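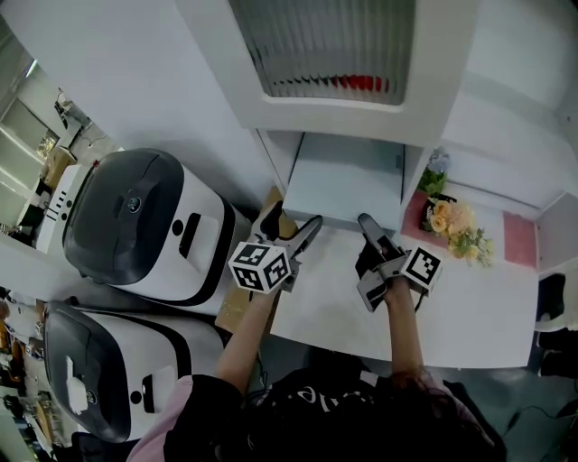
Homes > Kitchens > Features

White all the way up

The brochure called it the Sultana, a name I had only ever connected with something you pick out of the carpet after a child's birthday. It was a wall of white cabinet with a white table in front of it, an open compartment at the back of the table and a small vase of flowers to one side, and it cost £1686 before anybody had talked to us about handles. The handles turned out to be a short conversation. There weren't any.

We had gone to the Fleltitz showroom in Cundham to buy a tap. The old one had developed a drip that you could hear upstairs, and we had measured the hole and written the measurement on the back of an envelope, like sensible people. Two hours later we were sitting at a white table with two coffees, being asked how we saw ourselves using the niche.

I should explain the niche, as it took up most of the next four months. It is a box-shaped opening at the back of the worktop with nothing in it. In a shop it looks restful. You imagine standing in front of it early in the morning, putting down one attractive object and taking it away again. At no point do you imagine the charger for a phone you no longer own, which is what ours contained by the first teatime.

Fitting took three days and was very clean. The old kitchen, which was brown and had 81 separate things hanging on its walls (I was made to take them all down and so was in a position to know), went off in a van. In its place came white doors, white sides, a white panel where the boiler used to sulk, and a corner that curves for reasons that were explained to me once. I like the curve. I have no idea how to dust it.

White, it must be said, is a lot of colours. The table is a cool white. The cabinets are a slightly milkier white, which I was told I'd stop noticing, and I would have done if I hadn't been told. The fridge came with us from the old kitchen and now looks as though it smokes.

The first rule of the white kitchen is that you may have flowers. Every photograph in the brochure has some, always few and always small, sitting on a shelf as if they'd been left behind by a polite guest. I bought a bunch at the garage, cut them down and stood them next to the niche in an egg cup. For an evening the whole room looked as if we had savings. Then someone needed the egg cup.

The second rule is that you will begin to notice lights. Our old kitchen was so busy that an appliance could have been on fire and we'd have taken it for a tea towel. In the new one, a single red light is an event. There is one on the dishwasher, one on the extractor and one on the wall oven that shines all night through its glass like the window of a very small nightclub. I rang the helpline to ask if it could be switched off. It can, by switching off the oven, which also switches off the clock, and the clock then flashes until it is told the time. We have kept the nightclub.

The third rule concerns the table, which has to be bare. A bare white table is a lovely thing and it is also an open invitation. Nobody walks past it holding something without putting that something down. I've tried clearing it at night and finding it bare in the morning, and this does work, provided that I am the last to bed and the first up and don't own any post.

What I hadn't bargained for was how much I would enjoy the table as a place to do a job. Anything fiddly shows up beautifully. I have mended a lamp on it, sorted a tin of buttons and found a missing contact lens by simply looking at it. The brown worktop would have swallowed that lens for good. When you lean over a white surface with both hands busy, every crumb and screw stays where you can see it, and you feel oddly competent, like somebody who repairs watches.

The niche remains unsolved. We tried cookery books, but they were too tall. We tried a radio, which made the whole cabinet hum. A friend with a similar set-up over in Plerkness keeps hers completely empty and says it took her a year. Fleltitz will sell you an insert with three little shelves for £385, so that the empty space you paid for can be filled up properly. I've had the page open several times.

For now it holds the tap. We never did get round to fitting the thing, since the Sultana came with its own, and it's past the date for taking it back.

More from Kitchens
- Drawers within drawers: how deep is too deep?
- The return of the larder
- Cundham's last ironmonger
- What to do with a corner
- Tea towels, ranked

Comments (4)

milkybarfinish
We have the same curve. An old sock over a wooden spoon gets into it. Don't use anything scented, it leaves a smear.

Plerkness Pat
Ours was quoted at £1201 the year before last and that was with the insert. Somebody is having a laugh.

toastside
Blob of blu tack over the oven light. Been there since November and it still cooks.

eggcupowner
Put the bread in the niche. It's a bread niche.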